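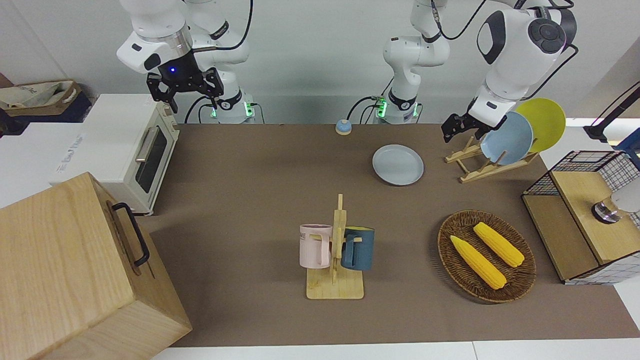 접시를 닦는 것까지는 하겠는데 어디에 두어야 할지 모르겠다는 말을 수강생들에게서 자주 듣습니다. 선반에 넣으면 다음 날 다시 꺼내야 하고, 그냥 두면 조리할 자리가 없어진다고 합니다. 젬비링 생활교실의 수업은 대체로 이런 이야기에서 출발합니다.

젬비링(Sembiring)은 주방 정리와 기초 살림을 가르치는 작은 학교입니다. 요리 학원은 아닙니다. 수업 중에 간단한 음식을 만들기도 하지만, 수업 시간의 대부분은 그릇을 꺼내고, 쓰고, 닦고, 다시 넣는 데 들어갑니다. 처음 독립한 분, 이사를 앞둔 분, 가족이 늘거나 줄어서 부엌을 다시 짜야 하는 분들이 주로 오십니다.

학교의 시작

처음에는 주방용품 가게 콜리츠(Kollitz)의 안쪽 방을 빌려 쓰던 모임이었습니다. 식기 건조대를 사 간 손님들이 며칠 뒤에 다시 와서 크기가 안 맞는다, 물이 싱크대 쪽으로 안 빠진다, 놓고 나니 도마 둘 자리가 없다는 이야기를 하셨고, 그러면 집에서 치수를 재 와서 같이 놓아 보자고 한 것이 첫 수업이 되었습니다. 이후 수강 신청이 늘어 지금의 건물로 옮겼고, 젬비링이라는 이름으로 따로 문을 열었습니다. 콜리츠와는 지금도 교구 구입과 수리에서 함께 일하고 있습니다.

수업 방식

한 반의 정원은 여섯 명이고 정규 과정은 6주입니다. 매주 한 번 만나며, 첫 주에는 물건을 정리하지 않습니다. 각자 집 부엌의 평면을 종이에 그리고, 아침에 일어나서 잠들 때까지 부엌에서 손이 가는 곳을 적습니다. 둘째 주부터 실습대 앞에 섭니다. 조리대의 폭, 콘센트 위치, 자주 쓰는 그릇의 크기를 기준으로 물건의 자리를 정해 보고, 다음 주에 집에서 써 본 결과를 가지고 와서 고칩니다.

넷째 주는 식기 건조 수업입니다. 세워서 말릴 그릇과 엎어서 말릴 그릇을 나누고, 건조대를 조리대의 어느 쪽에 둘지 정합니다. 오른손잡이와 왼손잡이의 배치가 다르고, 식기세척기가 있는 집과 없는 집도 다릅니다. 정답표는 나누어 드리지 않습니다. 마지막 주에는 간단한 식사를 차리고 치우는 과정을 처음부터 끝까지 혼자 해 봅니다.

교구와 실습대 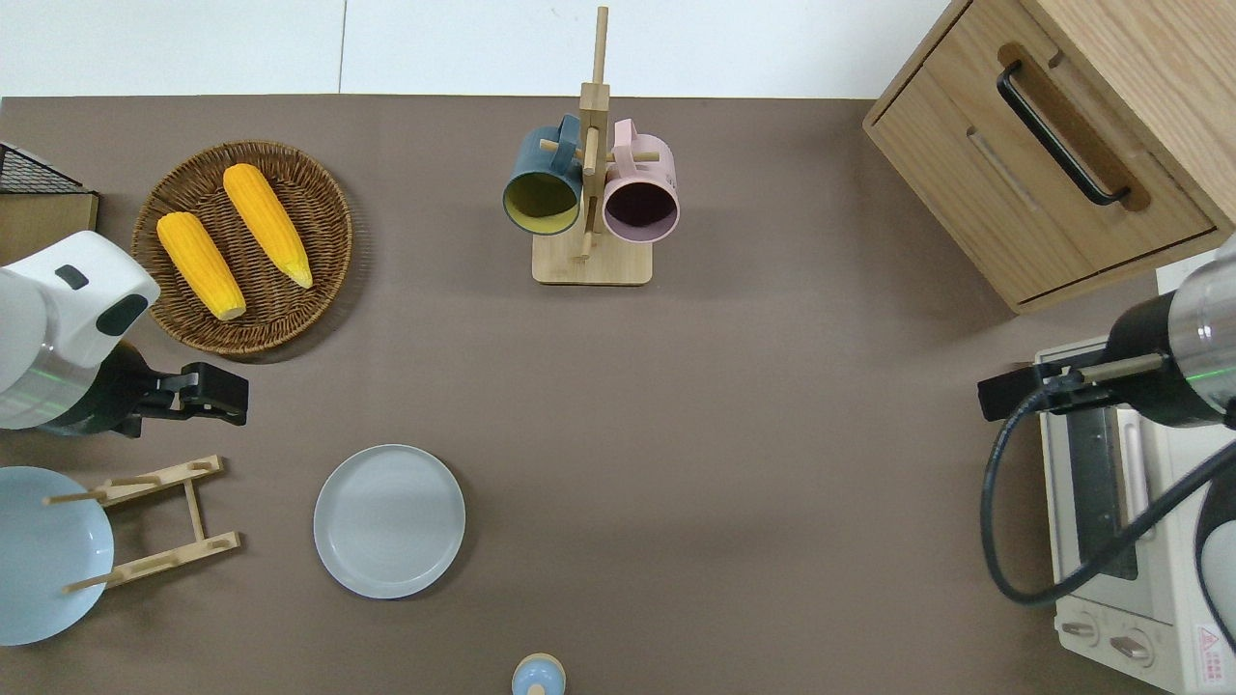 교구는 일반 가정에서 쓰는 물건으로만 고릅니다. 업소용 선반이나 전시용 모형을 쓰면 수업에서는 보기 좋아도 집에 돌아가서 써먹을 것이 별로 없었습니다. 현재 등록된 교구는 모두 604점이고, 목록은 사무실에 비치되어 있습니다. 수업마다 같은 물건을 꺼내지는 않으며, 그날 주제에 맞추어 실습대에 올립니다. 바구니만 해도 철망으로 된 것과 둥글게 엮은 것을 같이 올려 두고 쓰임을 비교합니다. 옥수수 두 개를 엮은 바구니에 담아 두면, 식탁에 그대로 낼 그릇인지 보관만 할 그릇인지를 두고 의견이 갈립니다. 컵은 선반에 넣는 방법과 나무 컵걸이에 거는 방법을 모두 해 봅니다.

목재 교구는 콜리츠에서 들여옵니다. 나무 건조대는 물기가 오래 남으면 상하기 때문에 수업이 끝나면 마른 행주로 닦아 세워 둡니다. 이 일은 수강생이 합니다. 접시는 크기와 깊이가 다른 것을 섞어 두었습니다. 한 벌로 맞춘 그릇만 쓰는 집은 드물고, 서로 다른 접시를 꽂아 보아야 건조대의 간격이 맞는지 알 수 있습니다. 이가 나간 그릇은 발견하는 대로 사무실에 말씀해 주십시오.

단기 강좌

정규 과정 외에 세 가지 단기 강좌가 있습니다.

작은 부엌 강좌: 조리대가 하나뿐인 원룸과 오피스텔 기준입니다. 1회로 끝납니다.
이사 전 포장 강좌: 그릇과 유리컵 싸기, 상자에 이름 쓰기, 도착해서 먼저 열 상자 정하기를 다룹니다. 포장재는 자단앤스(Zadanance)에서 구입하며 비용은 수강료에 들어 있습니다.
연말 대청소 강좌: 12월에만 엽니다. 양념장과 냉장고를 비우는 순서가 중심이고, 신청이 일찍 마감되는 편입니다.

기업이나 기관에서 요청하시면 출강도 합니다. 출강 강좌는 최대 35명까지 받고 있으며, 인원이 많으면 실습을 줄이고 시연 위주로 진행합니다. 탁자와 수도가 있는 공간이어야 합니다.

교재

교재 『우텔렐(Utelel)』은 젬비링에서 직접 만든 얇은 공책입니다. 왼쪽 면에는 그 주의 내용이 있고 오른쪽 면은 비어 있습니다. 빈 면에 자기 집 치수를 적고 그림을 그립니다. 초판에는 수납 용품 가격표가 실려 있었는데 금방 맞지 않게 되어 개정판에서 뺐습니다. 과정을 마친 뒤에 이사를 하신 분은 새 공책을 한 권 받아 가실 수 있습니다.

수강 안내

신청은 홈페이지의 신청서나 사무실 방문으로 받습니다. 전화 신청은 받지 않습니다. 정원이 차면 대기 명단에 올려 드리고, 자리가 나면 순서대로 연락드립니다. 개강 전날까지 취소하시면 수강료를 전액 돌려드리며, 개강 후에는 남은 주 수에 따라 계산합니다. 한 번 빠진 수업은 다른 반에서 같은 주차를 들으실 수 있습니다.

준비물은 앞치마와 줄자입니다. 줄자는 천으로 된 것보다 금속으로 된 것이 조리대를 재기에 편합니다. 첫 주에는 부엌 사진을 몇 장 찍어 오시면 도움이 됩니다. 치우고 찍지 마시고 평소대로 찍어 주십시오.

주차는 건물 뒤편에 하실 수 있으나 자리가 적습니다. 실습실은 2층에 있고 승강기가 없습니다. 계단 이용이 어려운 분은 신청서에 적어 주시면 1층 방에서 열리는 반으로 안내해 드립니다.

2018년 8월 11일 고침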